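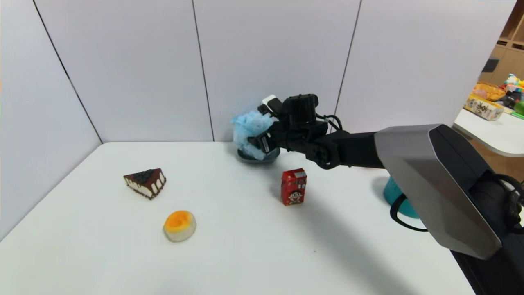
## 4.2 Where the rules get lost

We expected the rulebook to matter most in the first game of Verketti, when everyone is still working out which side of a tile is up. The logs tell a much more interesting story! Across 420 sessions played on Liseris, players opened the rulebook 731 times, and the biggest cluster of lookups came in the middle of the game, right when the hidden role cards are turned over and the group splits into two sides.

Up to that point the game is mostly exploring. You draw a tile, place it, read the text aloud, and people laugh or groan. After the split, each side gets its own page of rules and can't ask the other side for help without giving something away. On a shared screen this is harder than it is in a living room. A player at a real table can slide the booklet over to a teammate and point at a line. On Liseris the same player has to open a private window, find the line, copy it, and paste it into a private chat, and by then the other side has often started joking about how long the turn is taking.

Telling pieces apart was the second big source of trouble. Things that differ in shape and color, like the slice of cake, the round pastry, and the small red drink carton on the white tabletop in Figure 1, are easy to name out loud. Verketti's item tokens are all the same size and carry small line drawings, so players fell back on "the one next to your one" and then had to sort out whose one was whose. We heard this constantly in the voice recordings, and it was a delight to code, if a slow one.

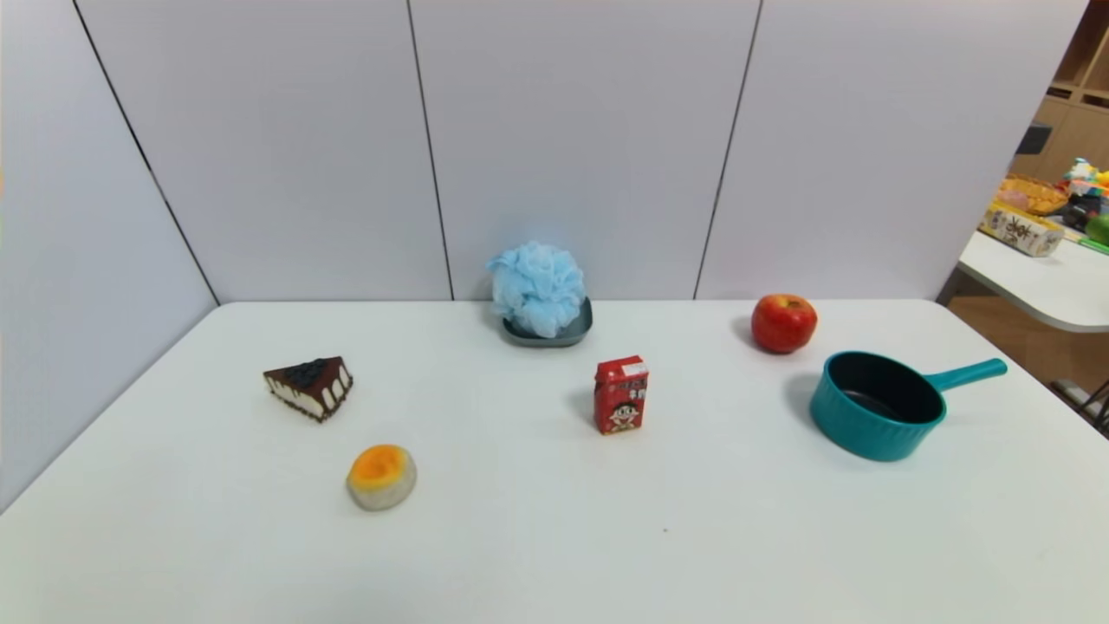

The Kuditz expansion changes the picture in a way we really liked. It adds a turn card for each side that repeats the three rules most often needed after the split, and it prints the token names in large type. Of the full set of sessions, 114 used Kuditz. In those, players still opened the rulebook, but they tended to do it between turns – while somebody else was moving – and the long silences we had marked in the base game were much rarer.

We want to be careful here. Groups chose for themselves whether to add Kuditz, and groups who own an expansion have usually played the base game before. Some of the smoother play must come from plain experience. The Vainio scale, which we used to rate how familiar each group was with the game, takes care of part of this but was filled in by only one player per group. A group with one expert and several newcomers can look far more seasoned on paper than it sounds on the recording.

Even so, the timing of the lookups held up in both versions of the game, and that is the part we are most excited to follow up. Section 4.3 takes the same logs and looks at who did the looking up, starting with the player who hosted the session.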